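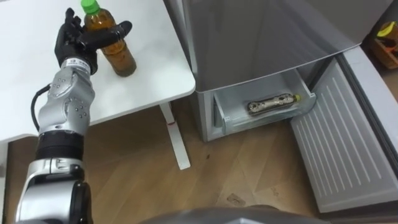 The Cloveck hand kit costs $1,458, and for that money I expected to spend my evenings teaching it things instead of tightening it. It's sold to people like me, who already have an arm at home and want real fingers on the end of it. My arm is an older Ogilvie, bought used, and everything on the Cloveck product page says the two go together in an afternoon. Mine took two weekends. The mechanical part is fine, I'll give them that. The fingers wrap around the back of a ribbed tea bottle and the long thumb comes across the front, and as a grip on a round object it's hard to argue with. My complaints are with nearly everything that comes before and after the grip.

What you get

The hand itself, the wrist adapter, one cable, a bag of screws and a 59-page manual. The manual is mostly safety warnings and drawings of the left-hand version. I bought the right. The wiring section covers a single page and assumes you have the newer Ogilvie connector. If you don't, you'll be on the forum at midnight like everyone else.

I also resent the cable. It hangs off the side of the arm in a loop, and there is no clip or channel for it anywhere in the box. I've already snagged it on a table edge. A strip of Velcro would do the job, and I'm apparently expected to supply my own.

Setting it up

Cloveck says 5 hours from box to first grasp. I'd believe that from somebody who builds them for a living. Calibrating the four fingers is quick and the software walks you through it. The thumb is where my second weekend went. It moves sideways as well as in, and the default settings had it landing too low on anything taller than a soup can. You fix this by typing an offset, running the move, looking, and typing another one. There is supposed to be an automatic routine. I ran it until I lost patience and went back to typing.

My test is the tall tea bottle with the green cap, stood on a plain white table next to the fridge. I like to start with the fingers straight up and together and the thumb out to the side, since any error shows up there before the hand closes on anything. 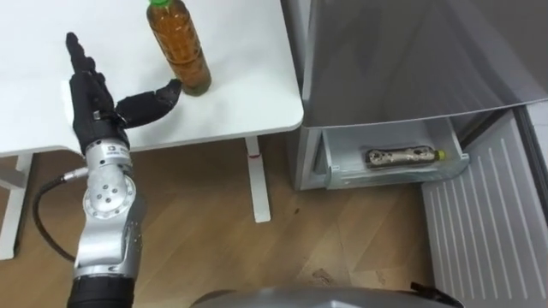

Will it last?

The box promises 3000 grasps before the tendons need attention. It doesn't say grasps of what. I asked Cloveck and got a link back to the product page. The people at the Farnomstead shared workshop have one on the bench, and theirs was making a clicking noise by September, though I can't say how hard they use it.

Cloveck or Flollis?

The Flollis gripper is cheaper, uglier and has two flat jaws. I used one for a year. It picks up a bottle too. If bottles are all you want out of the fridge, buy that and keep the difference. I'm keeping the Cloveck for now, mainly because I want to try door handles, but I wouldn't pay full price again.

Search this site
Enter keywords Go

Contact | Copyright, all rights reserved | Back to top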